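How to Plan and Budget a Two-Arm Work Table for Small Handling Tasks

Written by Štěpánka Vrabec, 22 Mar 2022

I am often asked by schools and small workshops how much money they must prepare for a pair of robot arms. My answer is always that the arms are only one line in the budget. In this guide I explain the order in which I plan such a purchase, and where I made mistakes.

Step 1. Write the task before you ask for a price

Take one sheet of paper and write what the arms must pick up, from where, and where it should be put. Please be exact. "Tidy the desk" is not a task that a seller can use. "Take a bottle standing before the organizer and place it in the rear compartment" is much better, as it tells him the reach, the opening of the gripper and the height which the hand must pass over.
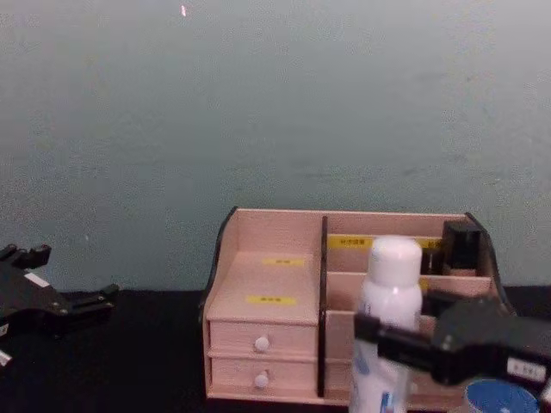 After this, measure the widest and the heaviest object from your list. I use a kitchen scale and a simple ruler. In our case the heaviest object was 200 grams, and every arm offered to us could lift it. The width was the real limit. A seller will gladly speak about payload for one hour, so ask him first how far the fingers open.

Step 2. Decide if you need one arm or two

Two arms cost nearly double, and the second one may stand without work for a large part of the day. I recommend buying two only if your list has tasks where one hand holds and the other hand turns or opens something. If you are not sure, buy one arm but order a table wide enough for 2. The table is cheap to make bigger now and expensive to change later.

Step 3. Compare the offers line by line

I asked three firms: Kadex, Jisham and Benítez. Their offers looked very different, and I needed one evening to understand that they did not contain the same things. Kadex had included the grippers. Jisham had them on a separate page. Benítez gave the best price for the arms but asked 2218 euros for mounting and training, which we could not refuse.

Make a table with the same rows for everybody: arms, grippers, spare fingers, cables, cameras, mounting, training, transport. Where a firm has left a row empty, write to them and wait for the answer. Do not put zero.

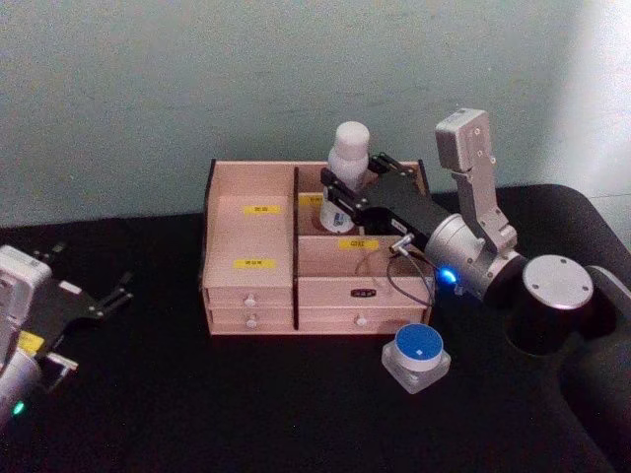

Step 4. Keep money for the small things

The objects for practice are also equipment. Our list had a desktop organizer with drawers, a spray bottle, a small jar with a blue lid, and so on. One piece is not enough, so plan a second set of everything. Small round knobs and screw-on lids are good to have on the list, for they show quickly if the fingers you have chosen are too thick.

For the table I would take a dark, matte surface. Pale objects are easy to find on it, both for the cameras and for a tired person. We paid 39 euros for the covering from Tilletti and I am satisfied with it. 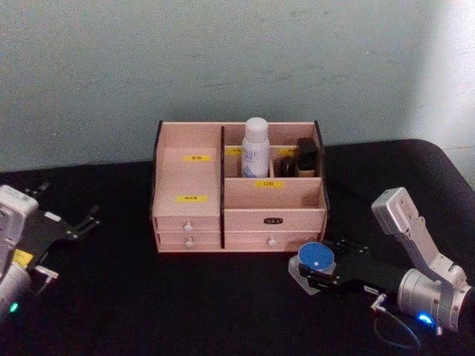
Put also a line for labels. If compartments have labels, the person who writes the tasks and the person who checks them will use the same names, and you save many long e-mails. Choose the language of the labels together with the people who will read them every day.

Step 5. Plan the dates backwards

Begin with the day when the arms must work, and count back. Delivery took longer than promised with each firm I have tried. For a start in September I send the order before Easter, and I prepare the table, the sockets and the cameras while I am waiting.

Before you sign, ask for the price of one replacement gripper, in writing, and how long this price is valid. Keep the answer in the same folder with the offer.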